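How to sort the bag drawer (or bag closet, or bag pile)

Quick one, I have maybe 30 minutes before pickup and this is how long the job takes anyway. Pouches, little bags, camera cases, toiletry bags, the thing the headphones came in. All of it.

Mine lived in the hall bench from Dakberg and the lid had stopped closing. So.

Before you start

Get a trash bag, a damp cloth, a marker and masking tape. Plus a few clear boxes with lids. Don't buy them yet!! Measure the shelf first. I bought 18 from Flovton one March and the shelf was half an inch too shallow. Took back all but four.

Step 1. Dump everything

Bed or table, floor if you have to. Open every zipper. Turn the pockets out. I found a bus pass, two hair ties, a foreign coin and a key to I don't know what. Crumbs go in the trash bag.

Step 2. Three piles

Use now. Use for trips. Don't use. Go fast, a few seconds each. If you are holding it and making up a trip you might take, third pile.

Broken zippers: rub a pencil tip or a bar of soap along the teeth, run it back and forth. Works more often than not. If the pull has come off completely a paper clip will do untill you get a real one.

Step 3. Wipe and air

Cloth ones can mostly go in a cold wash inside a pillowcase. Check the tag. Anything with padding or a stiff base, just wipe it and leave it open overnight. Do not skip the drying part. A damp pouch in a closed box smells terrible in a week, ask me about the swim bag.

Step 4. One box per kind of thing

Not per person, not per color. Tried both. Toiletry stuff in one, cables and chargers in one, small soft pouches in one. See-through is worth the extra dollar, you stop opening every lid to look.

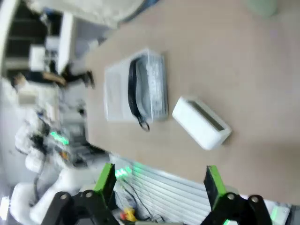 Gray one in its clear box, black strap and all.

Straps: clip them off if they clip off, and keep them together in a freezer bag. If they don't, fold the strap flat behind the bag and lay the bag on top. Long ones get a loose figure eight and a twist tie. Never wrap a strap tight around the bag, it leaves a dent that doesnt come out.

Stuff anything that has to keep its shape with a rolled T-shirt. Newspaper is fine too but it rubs off on light linings.

Step 5. Label the short end

Masking tape and marker. Short end because that's the side that faces out on a shelf. I had a Yeoman label maker, used it twice, ran out of tape, went back to the marker.

Step 6. Get the third pile out of the house

Today. Put it in the car. Thrift store, school, whoever. Mine sat by the door for two months the first time and half of it crept back in.

Keeping it that way

New bag comes in, it has to fit in a box that's already there. When the lid won't shut, something goes.

Next up: the cable box. Pray for me.

Comments

mossyporch: The pencil trick saved my makeup bag, thank you. Soap did nothing on mine though.

tk_upstairs: Do you keep the silica packets? I toss one in every box, no smell so far.

dell44: Measure with the lid ON. Learned that one myself.

We use cookies to remember your settings. Accept | Manage

Contact | © Zatora Home Notes | Back to top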